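Mornska Open Day Recordings
Data card, release 2

Summary

Recordings made during the November open day at the Rerville lab, where two robot stations were run in front of visitors from the morning opening until 4 pm. The release contains wrist-camera video, joint states, gripper commands and operator notes for 300 episodes. It is meant for people who work on teleoperated manipulation and want material that was collected under ordinary demonstration conditions, with interruptions, changes of operator and objects put back in the wrong place.

Maintainer: Cempaka Purba
Station hardware and calibration: Cornel Preda
Annotation: Dewanti Ngui, Aiman Pillai
Visit coordination: Hermine Tanner

Background

The open day had a fixed program. Each group was given a short talk, watched an operator run the pick-and-place task, and could then take the controls. Station A was reserved for staff operators. Station B was open to visitors, with a member of the lab standing at the stop button.

Recording ran the whole day on both stations. Release 1 held only the staff episodes from Station A. Release 2 adds Station B and corrects the time offsets described under Known issues.

Task

The operator picks up an object from the table, moves it to a marked area and lets go. Objects were household items and printed parts in various colors. No fixed starting layout was enforced on Station B. An episode starts when the operator presses the record pedal and ends when the pedal is pressed again or when the stop button is used.

Contents

episodes/ one folder per episode, numbered from 0001
episodes/NNNN/wrist.mp4 wrist-camera video
episodes/NNNN/state.csv joint positions, gripper opening, timestamps
episodes/NNNN/cmd.csv operator commands as sent
episodes/NNNN/notes.txt free text, may be empty
meta/operators.csv operator code, staff or visitor, station
meta/calib_A.yaml, meta/calib_B.yaml camera-to-gripper transforms
tools/nugroho/ loader and viewer

Episodes longer than 2000 state rows are split into parts. The parts share an episode number and carry a suffix (a, b, c). The loader joins them by default. Pass --keep-parts to turn this off.

Loading

The Nugroho loader needs Python 3.10 or later. From the top folder:

pip install -r tools/nugroho/requirements.txt
python tools/nugroho/view.py --episode 0042

The viewer plots gripper opening under the video. Press the space bar to pause, and the left and right arrow keys to step.

Annotation

Each episode has one outcome label: placed, dropped, abandoned or stopped. Dewanti labeled Station A and Aiman labeled Station B, then each checked a sample of the other's work. They disagreed on 11 episodes, all of them between dropped and abandoned. Those carry the label set by the station's own annotator and have the review flag set to 1.

Labels describe the outcome only. There are no object masks, no boxes and no grasp points.

Known issues

Wrist cameras point wherever the gripper points. At home position and during some transfers the view is mostly ceiling, and exposure shifts when a light fixture comes into view. We did not trim these sections.

Station B timestamps ran ahead of the video in release 1 previews. The offset has been removed in release 2. Anyone holding a preview copy should discard it.

The Station A gripper was recalibrated over the lunch break. Use the valid_from field in calib_A.yaml to choose the right transform.

Visitor episodes contain long idle stretches while the controls were being explained. The idle column in state.csv marks them.

Audio was not recorded. Clips in which a visitor's face could be made out were removed before numbering, so there are no gaps in the sequence.

Suggested splits

We use Station A for training and Station B for evaluation. A random split mixes operators across both sides and gives scores that are hard to compare with ours. The split used in the Callarthorpe baseline is stored in meta/split.csv.

Terms of use

Research and teaching use is permitted. Redistribution of the full set is permitted if this card stays with it. Do not try to identify visitors from operator codes. Requests to remove an episode go to Cempaka Purba through the project page and are handled in the next release.

Changes

Release 2: Station B added, offsets corrected, review flag added, viewer supports split episodes.
Release 1: Station A only.

Sample still from a wrist camera

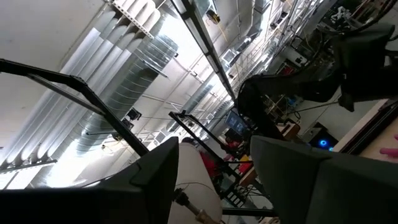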